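The Blue One

By Pirmin Aigner

The piece came from the Karaki showroom in Marnov, and it was blue. Weidong Ding had ordered gray.

He had the paperwork to prove it. He had the paperwork in a folder, and the folder was gray, and he held it up beside the thing in his front room so the color could be seen to disagree. The two delivery men looked from one to the other with real interest.

"It's a good blue," said the older man.

"It is a very good blue," Weidong said. "I don't want it."

"You could call them."

He called them. A recording thanked him for choosing Karaki and played a flute. After a while a young woman came on and asked for his order number, then for his order number again, more slowly, as if the first one had been a guess.

"I'm showing that as delivered," she said.

"It was delivered. It's blue."

"So you have received the item."

"I have received an item."

She wrote that down. He could hear her writing it down. When he looked up, the delivery men had gone, and they had taken the packing blanket and his good pen with them.

It was a table, or so the catalog said. The range was called Brasia and the catalog had shown it in a barn, with a bowl of lemons at one end and a woman laughing at the lemons. In the barn it had looked like a modest table. In Weidong's front room it looked like a swimming pool that had come inside to get warm. It was so shiny that the ceiling light appeared in it, and so did the ceiling, and when he leaned over to look for scratches, so did he, from an angle he had managed to avoid for most of his life.

He put a cloth over it. The cloth slid off.

His sister Terka came by in the evening to see it. She had been told it was gray and had bought gray napkins.

"Well," she said.

"They're going to call me back."

"What did it cost?"

"Seven hundred."

"Seven hundred what?" said Terka, who thought there might be somewhere in the world where this was a small amount. She walked around it sideways. There was no other way to walk around it. The sideboard had been pushed against the radiator and the armchair was in the hall, facing the coats.

"You live alone," she said. "What did you want with a table for eight?"

"They didn't have it in a smaller size."

"They didn't have it in gray either."

This was the kind of thing Terka said, and it was the reason he usually went to her house, where she was busy and said it less.

She sat down at one end and he sat down at the other. It was a long way to pass the salt. They ate noodles out of the pot and Terka read him bits of the assembly leaflet, which had been translated by somebody in a hurry. Do not stand the table. Keep the table from children who are hot. In case of wobble, inquire below.

"Does it wobble?" she asked.

He pushed it. It wobbled.

They both got down on the floor. Weidong had not been under a table since he was a boy, when he had lived under one for most of a summer, with a flashlight and a tin of crackers, and had come out for meals under protest. Their mother used to set his plate down and tap twice on the wood over his head. He had forgotten the tapping. He lay on his back on the rug and considered the underside of the Brasia.

"Is it supposed to have that bolt sticking out?" said Terka.

"I don't know. I've never seen one from here."

"Turn it."

"With what?"

She went to look for a wrench and found the drawer where he kept the takeout menus, the dead batteries and a key to an apartment he had moved out of in another decade. There was no wrench. There was a nutcracker. She passed it down to him, and he lay there working at the bolt with the nutcracker while she held a leg and told him about her neighbor's hip.

It took until almost ten. The bolt went in, came out, went in crooked, and finally went in and stayed. He tapped twice on the wood to see whether it would hold. Terka, above, tapped back.

"Supper," she said, in their mother's voice, which she could do perfectly and mostly didn't.

He stayed down there a little longer than the bolt required.

Karaki called back in March. By then he had stopped putting cloths on it. He had moved the armchair in from the hall and the sideboard out to where the armchair had been, so that he now hung his coat over a row of wedding china, and he had got used to eating at the window end in the mornings, when the light came in low across the top and made the whole room look slightly underwater. He did his taxes on it. He did a jigsaw of a harbor on it, and the harbor was the wrong blue, and he found himself annoyed with the harbor.

"We've looked into your case," said the young woman. It was the same one. She sounded older. "We can send the gray."

"When?"

"I can't give you a date."

"And you'd take the other one away?"

"We'd take it the same day. You'd need to clear the doorway and have it wrapped."

Weidong looked at the table. There was a ring on it from a cup of tea, right in front of where Terka sat. He had been meaning to be angry about that and had let it go by. The gray napkins were in a pile at the far end, where they looked like something that had been swept up.

"How gray is it?" he asked.

She was quiet. He heard a page turn.

"It says Pewter Mist."

"What would you say?"

"Sir, I'm not really supposed to say."

"You must have seen it."

"I've seen it," she said. And then, in a lower voice, as if the flute might be listening, "It's like a filing cabinet."

He thanked her. He said he would think it over and call, and she said there was no need to call, she would just leave it open, they had cases that had been open longer than she'd worked there. She asked for his order number one more time, for the notes. He gave it to her slowly and she got it on the first try.

Then he rang Terka and told her to come on over if she hadn't eaten, and to bring a wrench. It had started wobbling again. He had the rug rolled back and the flashlight out already, and he'd found some crackers.
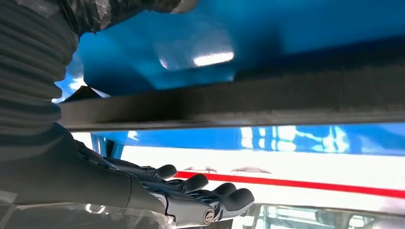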